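# Packing cell walk-round, Vitdale site

Fill in before the first run of the shift and again after any stop longer than a meal break. One sheet per cell. Write a comment wherever you mark No. A tick with nothing beside it is fine for Yes.

Cell: 33
Shift: early
Arms: 2
Last job run: Garg snack boxes, batch 636

## Before power

- [x] Mounting plates tight on the rail, both arms
- [x] Rail bolts checked by hand
- [ ] Cables clear of the joints through full travel
 - *No. Left camera cable rubs the white link when the arm reaches to the back. Tied again at the start of shift. Needs a proper clip, request is in with Emura.*
- [x] Circuit boards fixed, no bare wire
- [ ] Loose wire or tools on the table
 - *Has come up 3 times this month. Whoever works on the wiring takes the offcuts and spares away with them.*
- [x] Emergency stop pressed and reset from the operator's side
- [x] Emergency stop pressed and reset from the aisle

## First run, slow speed

- [x] Arms go to the start position without touching each other
- [x] Grippers open and close fully
- [x] Box lid stays back when let go
- [ ] Packets land inside the box
 - *Mostly. Two went down beside it. Operator stopped the cell and picked them out, which is the right way to do it. Do not reach in between cycles, even at slow speed.*
- [x] Both cameras giving a clear view on the screen

## People

This part was added after the Grimosville visit. Answer it with the operator and not for them.

- [x] Operator trained on this cell and signed off
- [x] Operator knows who to call for a fault
- [ ] Operator can leave the cell for a break without it building a backlog
 - *No. When packing was by hand the person next to you covered. Now one operator looks after the cell and the infeed, and there is no one beside them. Breaks are being taken late. Shift lead to name a cover person on the board every morning.*
- [x] Stool and mat in place
- [ ] Operator happy with the noise
 - *Says the arms are quieter than the old line but the stop alarm is too loud at close range. Ear protection offered. Alarm level to be looked at.*
- [ ] Job rotation kept to
 - *Not this week. Sore wrists are down since the arms took over the filling, but people say watching a screen for a full shift is harder than they expected, and they miss faults towards the end. Two hours at the cell, then move. This was agreed before the arms went in and it still stands.*

## Box position 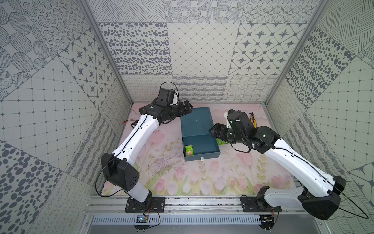
*Page last changed: January. Replaces the sheet kept in the red folder.*

The box goes on the table with the lid flipped towards the back wall and the open part facing forward. Both grippers need to get to it. Packets go inside the compartment, and anything lying beside the box is cleared with the power off.

- [x] Box square to the rail
- [x] Lid fully back
- [ ] Nothing under or next to the grippers
 - *See first run.*

## Open actions

| Action | Who | State |
|---|---|---|
| Clip for left camera cable | Maintenance | Requested |
| Cover person on the board | Shift lead | Start Friday |
| Alarm level | Maintenance | Not started |
| Rotation back to two hours | Shift lead | Start Friday |

Cell passed for use at normal speed with the comments above. If the cable comes off its tie again, stop and call maintenance before restarting. Keep the finished sheet at the cell until the end of the shift, then hand it to the shift lead.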